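Plirberg 60-Inch Desk Review: Five Months In

Posted Friday, April 14, 2023
By Vlasta Dimitriou
Filed under: Desks, Small Rooms

I bought the Plirberg in white last fall to replace a hand-me-down desk that was too deep for the room. I paid $278 for it with my own money. Plirberg did not send me anything and does not know I am writing this.

What's in the box

The desk ships in one flat carton. Mine had a dent in one corner but the top was fine. Inside are the top in two halves, two leg frames, a crossbar, a bag of bolts and a hex key. The instructions are drawings only. Step 4 shows the crossbar upside down compared with step 5, and I put it on wrong the first time. If the slotted side faces the wall, you have it right.

Assembly took me an evening working alone. The bolts go into metal inserts and thread easily. Use your own screwdriver for the cable clips, which come with small screws that strip if you rush them.

The seam

The two halves of the top meet in the middle, and this is the most common complaint in the store reviews (there were 782 of them when I last looked). On my desk the seam is level but you can feel it with a fingertip. I write by hand a fair amount, so I moved my chair a little to the left and have not thought about it much since. If you use a desk pad it won't matter. If you draw on large sheets, get a desk with a one-piece top. The Nilsuwan I tried at a friend's office has one, and it costs nearly twice as much.

Surface and cleaning

The white finish shows coffee and pencil. Both come off with a damp cloth. A red marker line from my daughter did not, and it is still there as a faint pink streak near the back. I tried dish soap, rubbing alcohol and a melamine sponge. The sponge dulled the finish in that spot, so skip it.

It does not show dust the way my old black desk did.

Stability

Typing does not move it. Leaning on the front edge does, slightly, and a monitor on a tall arm will shake for a second or so. I tightened all the bolts again in the second week and that helped. The feet adjust by turning them, which I needed because my floor slopes toward the window.

Size and placement

Measure your room first. A long desk takes over a small room, and you need space behind the chair as well. I started with mine along the short wall and had to turn sideways to reach the closet. Along the long wall it works.

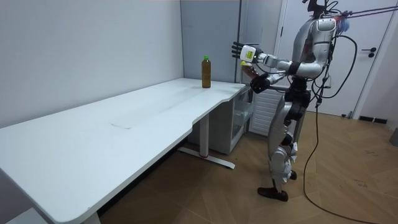
A long white desk in a small room, with a humanoid robot leaning toward the far end.

Returns and support

I emailed Gosidex, the store I ordered from, about a missing foot. A replacement came in six days at no charge. Returns are free for 30 days but you have to repack the desk in the original carton, so keep it.

Should you buy it?

For the price, yes, if the seam does not bother you and you do not need drawers. I would buy it again in a darker color.

Good: price, easy bolts, adjustable feet
Bad: seam, unclear drawings, marker stains
Rating: 4 out of 5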